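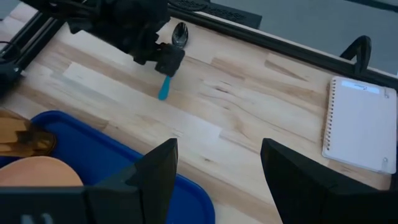
Puline Reopens With a Piano Film, and I Got a Seat

I grabbed one of the 300 seats at the Puline last night for the first local showing of Breltavel, and I'm still humming. If you missed the news, the old movie house on Joshi Street has been closed for 14 months while they redid the roof and the sound system. They picked a film about a piano tuner to open with, so I guess they wanted to show off the speakers!

Harish Kaushik wrote and directed it, and he stuck around afterward to chat (he talks fast, bring coffee). He told us he began the script when his mother sold the family upright, and that most of the music was played live on set. You can hear the bench creak in a couple of spots. I loved that.

The story is pretty small. A tuner gets called to a big house up in the hills, the owner won't let anyone play the piano once it's fixed, and things get odd from there. The middle drags a bit, and I could have done without the dream with the birds, but the last concert had the woman next to me grabbing my sleeve.

Kaushik says his next one, Dralilow, is about a children's choir, and he hopes to start shooting in November.

Breltavel plays every evening at 7 through the end of the month. The box office had sold 1369 tickets for the run when I asked on my way out, so I'd book ahead. The balcony is still closed, and the popcorn is still too salty.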